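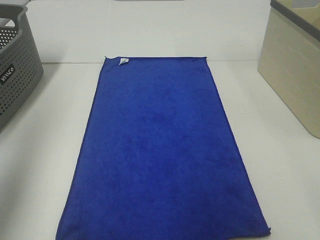 *A blue microfibre towel, spread out on a white tabletop.*

## The towel drive, and what we learned from it

Well, what a month September turned out to be! When Nayeli Bermúdez first put her hand up to run a towel drive for the Holwood swimming club, I think most of us pictured a couple of shopping bags by the front desk and a polite thank-you in the next newsletter. By the time she closed the boxes we had 241 towels, and the hallway outside the change rooms had become rather hard to walk down.

Most of them have gone to the learn-to-swim families, who can now borrow one at the desk if theirs has been left at home on the kitchen chair (as mine so often is). The older and thinner ones went to the animal shelter on Tanner Road, where Josefien Leemans tells me they are always wanted, holes and all. She took two carloads over and came back with a lovely card, which is pinned up beside the lane roster if you'd like to read it.

The raffle that ran alongside brought in $2,126, and that will go towards new kickboards and the long-promised bench for the shallow end. Pieter Vandenberghe has been getting quotes for the bench and has strong opinions about armrests, so do have a chat with him if you have opinions of your own – he's usually poolside by 6 am.

A few of you have asked about looking after the microfibre kind, as plenty of members have switched over to them for the swim bag. I've used mine for years and my own habits are pretty simple. Wash them in cool or warm water with a small amount of detergent, and keep them away from your cotton ones, which shed lint that clings to microfibre like nobody's business. Leave out the fabric softener, as it coats the fibres and they stop soaking things up. A line in the shade does nicely for drying. And please, please don't leave a wet one rolled up in the boot of the car over a long weekend. My family still brings that one up.

Borrowed towels go in the grey tub by the door, and Annelies Van der Linden takes them home to wash. She has been doing this on her own machine, bless her, and would be very glad of somebody to share the job through the summer term. One load a fortnight would make a real difference, and she'll drop the bag at your place if you live on the Siller Street side of the park.

We still have 11 towels that seem to have come in by mistake, including a striped beach towel with a name tag too faded to make out. They're folded on the shelf in the office. If you think one might be yours, pop in before training and have a look.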